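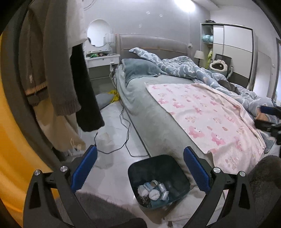 Repointing Old Rubble Walls: Workshop Notes

These notes cover small repairs to medieval and early modern rubble masonry: boundary walls, outbuildings, and the odd length of precinct wall that has ended up at the bottom of a garden. They assume soft stone or mixed fieldstone bedded in lime. If the wall is a listed or scheduled structure, get written consent before touching it. Removing loose mortar counts as work.

Identify the existing mortar

Take a lump the size of a walnut from a sheltered joint, at least an inch deep. Crush it gently and look at the aggregate under a hand lens. Old lime mortar is usually off-white to buff, with visible lumps of unmixed lime. Hard gray mortar that rings when struck is cement, and probably a later patch. Keep the sample in a labeled jar. The wall at Cluduvport has 313 feet of standing masonry and four different mortars, and the jars were the only way to keep them straight.

Raking out

Use a plugging chisel narrower than the joint and a light hammer. No angle grinders on rubble – the joints are never straight and the disc cuts the stone. Rake to a depth of twice the joint width, or until sound mortar is reached. Where cement will not come away without breaking the arris, leave it alone.

Work from the top down, in sections of a square yard. Do not empty more joints than can be filled the same day. Pinning stones that fall out go into a bucket kept for that section and return to the same joints.

Mixing

The standard mix for sheltered work is one part natural hydraulic lime, grade 2, to two and a half parts sharp sand by volume. Measure with a gauge box. A shovel is not a measure. Damp sand bulks, so either dry it or run a test batch and correct.

Mix dry first, then add water slowly. Let the mortar run for 20 minutes in the drum mixer before adding any more water. It will look too dry for most of that time. The finished mortar should hold its shape when squeezed and leave the glove nearly clean.

The Flarel gauge box has a lid and survives being dropped. The Lestent is cheaper and its corners open up after a season.

Filling the joints

Mist the wall the evening before and again an hour before filling. The stone should be damp with no standing water. Push the mortar to the back of the joint with a pointing iron and build up in layers no thicker than the width of a thumb. Press pinning stones into any joint wider than an inch. Finish flush or slightly recessed, and never smear mortar over the face of the stone.

When the surface takes a thumbprint but does not stick, beat it with a stiff churn brush held square to the wall. A Niskanen short-bristle works well. Dragging the brush leaves lines.

Curing

Cover with damp burlap, held clear of the face on battens. Mist daily for a week, twice daily in August. Do not start if frost is likely within a month.

Record keeping

Photograph each section before raking, after raking, and after finishing, with a scale in view. Note the mix, the sand source, and the weather. Draw the wall at 1:20 and mark the repairs on the drawing.

Last revised March 27, 2022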